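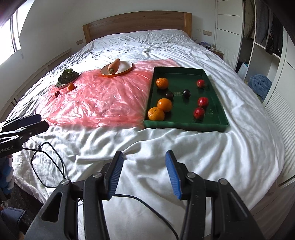
How long should fruit rest after a market trip before it goes into bowls?

Give firm things like oranges and carrots as long as you please, but get your leafy greens into the fridge the same afternoon.

Welcome to the May page of the Condby fruit and vegetable gallery! I'm Jaanus Lapiņa, and for anyone who has wandered in from elsewhere, these pages are where I put up pictures of produce being laid out, sorted and put on plates, along with whatever happens to be on my mind while I do it (usually lunch). It began as a way of showing my sister what was in season over here, and somehow it has grown to 248 pictures and a handful of very kind regular readers, a few of whom write to me in great detail about plums.

This month is all about sorting on the bed. I know, I know, most people have a kitchen table for this. But a bed is wide and soft, you can walk up to it from more than one side, and a plum that gets away from you lands on something gentle. Spread a plastic sheet over the bedding first, a nice big one, and then you can put everything down without fretting about juice or a bit of soil off the carrots. I like the pink kind best because it's cheerful, and oranges look wonderful on it.

The dark green tray has oranges down one side, plums in the middle and the red fruit along the other side. I'm fond of keeping colors together like that, since you can tell at a glance what you're running low on. The carrot gets the oval plate with the orange rim all to itself, and the greens have the glass one.

My mother did her sorting by ripeness, and I still think she had the better system for eating, even if mine is prettier. She'd press each plum very lightly near the stem with her thumb, and the soft ones went straight into a bowl by the door, where we children were allowed to help ourselves. The hard ones were put away in a paper bag and we weren't to touch them, which of course we did. There was a plum tree on the lane to Prileck whose fruit never seemed to soften at all, and she made those into a sour jam that I'd give a great deal to taste again.

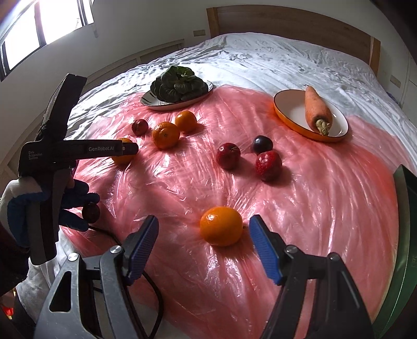 Oranges are the easy ones, of course, and I always leave them for last. They'll put up with being rolled about and picked up and put down again, and they keep well in a cool room. Feel the weight of each one in your hand before you decide where it goes. A heavy orange is nearly always a juicy orange, and the light ones I set aside for grating, because there's often plenty of good in the peel even when the inside is a little dull. I use 125 grams of sugar to 300 grams of chopped orange for a quick spoonable sort of marmalade, and it does very nicely on toast or stirred into plain yogurt.

Plums want a softer touch. Take them by the sides, leave that dusty bloom on the skin for as long as you can, and wash them only when you're about to eat them. If you have a lot, lay them out in one layer with a little space between, so one bad plum doesn't spoil its neighbors.

A few of you asked after the Pärn pears from last time. They ripened beautifully in the end! I had 9 left when I wrote to you, and they all went into a cake with far too much cinnamon, which got eaten anyway.

Next month's page will be berries, if the weather over at Runness behaves itself, and I'm hoping for gooseberries too. Send me your favorite ways with them in the meantime, and do tell me whether you top and tail yours before freezing or after.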